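The night my favorite TV couple broke up, I was in line at a pharmacy holding cough drops and a birthday card. My phone buzzed, then buzzed again, and then it kept on buzzing until the woman behind me asked if everything was okay at home. Everything was fine at home. It was the leads of Navora who were finished — on screen and off, according to a gossip account with a cartoon flamingo for a profile picture.

I had been watching that show for five seasons. I'd planned vacations around the finale, and once, God help me, a dental appointment. And for most of that time I had believed, with the certainty I usually save for gravity, that the two people playing a lighthouse keeper and a tax attorney were secretly in love in real life. I had evidence! There was the talk show where she finished his sentence. There was the October premiere where they arrived in separate cars but wore the same shade of green.

If you've never fallen into this, let me explain how it works. You start with the show. Then you watch the interviews, because the next episode is a week away and you're greedy. Then you find the forum, and the forum is where you lose your spring. Mine was a cheerful, badly organized board called Fluvilent, which had 2,000 members when I joined and one thread I read every single morning before I brushed my teeth. It ran to 264 pages. I read all of them, starting from page one, over a long weekend when I told my family I was cleaning out the garage.

The thread had its own scholars. One member tracked airport sightings. Another could tell you which sweater had belonged to which actor first, and would correct you, kindly, if you got the sleeve length wrong. When the pair were both spotted in Zostoldale, a lake town with one decent bakery and not a lot else going on, we talked about it for two weeks. Zostoldale! Who goes to Zostoldale by accident?

(Plenty of people, I've since learned. It has a film festival.)

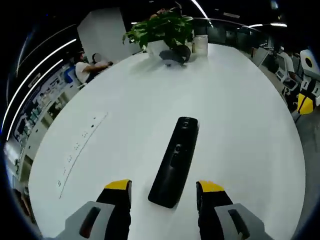 My own viewing setup got more serious as the romance did. I bought better headphones, then decided I was missing things in the pauses and started replaying the cast interviews out loud in the kitchen, volume all the way up, so I could judge the breathing. I had opinions about breathing. I'd rewind one laugh four or five times. Was it a friend laugh? Was it a laugh with a shared grocery list behind it?

So when the flamingo account announced the split, I was crushed, and then a slower and more embarrassing thought arrived. Neither of them had ever said they were together. Not once. I went back and checked, which took most of an evening. What they'd said, over and over, in the polite voice of people who have been asked the same thing since breakfast, was that they enjoyed working together. We had filled in everything else ourselves, right down to the dog. We'd named it Lloyd. There was no dog.

I brought this up on the forum as gently as I could and got two kinds of answers. Half the replies said of course, we all knew that, it was a game. The other half said I'd obviously been gotten to. One person asked which studio was paying me, and I was flattered for longer than I'd like to admit.

I do think it was a game for a lot of us, and a pretty sweet one on its good days. People who had never met stayed up late writing each other jokes. Someone's mother got sick and the thread stopped arguing about sweaters for a whole afternoon to wish her well. But I also think about being on the receiving end of it — buying a sandwich next to a coworker and finding out by dinner that strangers have decided what you'll name your children. I get weird when my neighbor comments on my recycling.

I still watch Navora. The lighthouse keeper has moved inland, the tax attorney has bangs, and the new love interest is a ferry captain who I am trying very hard to like. I saw a photo of the actor who plays him leaving a restaurant with the makeup artist, both of them laughing, her hand on his sleeve.

I looked at it for maybe a minute. Then I sent it to three people.

Posted 2/16/22

More in Screen & Stars
Five TV Weddings That Should Have Been Called Off
The Lake Town Festival Guide: What to Wear, What to Skip
Why Every Show Needs a Grumpy Neighbor
I Tried to Watch Only One Episode a Week
Red Carpet Green, Ranked
Our Readers Confess Their First Celebrity Crush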